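Trorkard Two-Hand Bench Kit: Frequently Asked Questions

Last updated January 28, 2025
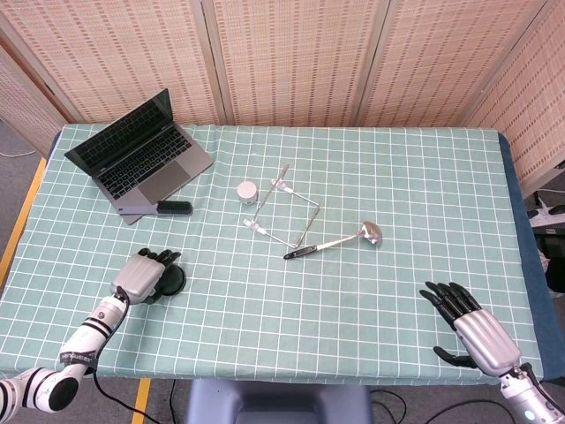 Ordering and contents

What is included in the kit?
Two arms with five-fingered hands, a head camera on a fixed post, the control unit, all power and data cables, and the Sadham software license for one workstation. The table, workstation and test objects are not included. A printed setup guide ships in the same crate as the control unit.

Can I order a single arm?
No. The control unit is configured for a pair, and the calibration file is written at the factory for both arms together. Replacement arms are sold individually to existing customers.

Is there a left-hand and a right-hand version of the hand?
Yes. The two are not interchangeable. The part number on the wrist plate ends in L or R.

What is the lead time?
Orders are built in batches at our Odarthorpe shop. The current batch closes when it is full, and a ship date is quoted with the order confirmation. Orders placed in December ship with the following batch.

Setup

What size table do I need?
Any rigid table that both hands can reach across from the near edge. Folding tables with center hinges are not recommended. The arms mount to their own stand, so nothing is clamped to the tabletop.

Does the table need a special surface?
No. A plain or lightly patterned tablecloth is fine. A grid pattern is useful when you want to put objects back in the same place between runs. Pull the cloth tight and tape it under the table. Wrinkles catch fingertips during low grasps. Avoid glossy vinyl, which produces glare in the head camera.

Do I need a screen behind the table?
It is optional. A folding screen keeps people walking past out of the camera view and gives more consistent backgrounds from one day to the next. Keep it clear of full arm extension. Run the reach check in the Sadham setup menu after any screen is moved.

How should the cables be routed?
Wrist cables should hang with enough slack for full forearm rotation. Cables on the floor should be coiled on the operator side and kept clear of chair wheels. Do not tie the left and right cables together.

How often does the system need calibration?
Calibrate after shipping, after any collision stop, and every 50 hours of powered use. The routine takes 4 minutes and needs an empty table.

Handling objects

What kinds of objects can the hands pick up?
Most household and office items that a person would lift with one hand. Customers commonly start with a hair brush, a ladle, small lidded containers and similar items. The rated payload is printed on the wrist plate of each hand and should not be exceeded, including during two-handed lifts.

Can it handle thin wire racks and frames?
Yes, with some limits. Thin rods return poor depth data, and the grasp planner may report "no surface found." Set the object class to Wire in the Trujillo grasp library before starting. Expect more retries than with solid objects.

How many objects are in the Trujillo library?
Version 4 contains 797 object entries. You can add up to 1,000 of your own. Custom entries are stored on the workstation and are not uploaded.

Can I put a laptop in the work area?
Yes. An open laptop should be entered as a fragile object, which lowers closing force and approach speed. The lid-closing routine is supplied as a sample only and should be tested on equipment you can afford to damage.

Can the hands rest on the table between tasks?
Yes. Palm-down rest is the default idle pose. Motors hold at low current in this pose. For breaks longer than one hour, use Park instead, which moves both arms off the table.

Can I use liquids?
No. The hands are not sealed. Use closed, empty containers.

Safety and service

Does the kit need a fence?
That depends on your site rules. We recommend marking the floor around the table with yellow strips and keeping all other people outside them while the arms are enabled. The operator must be able to reach the stop button at all times.

What does the warranty cover?
Parts and labor for one year. Finger tendons and fingertip pads are wear items and are excluded. Damage from liquids or from loads above the rated payload is also excluded.

Can I replace a finger myself?
Yes. Each finger is held by two screws and one connector. Power off the control unit first, then run the hand check before resuming work.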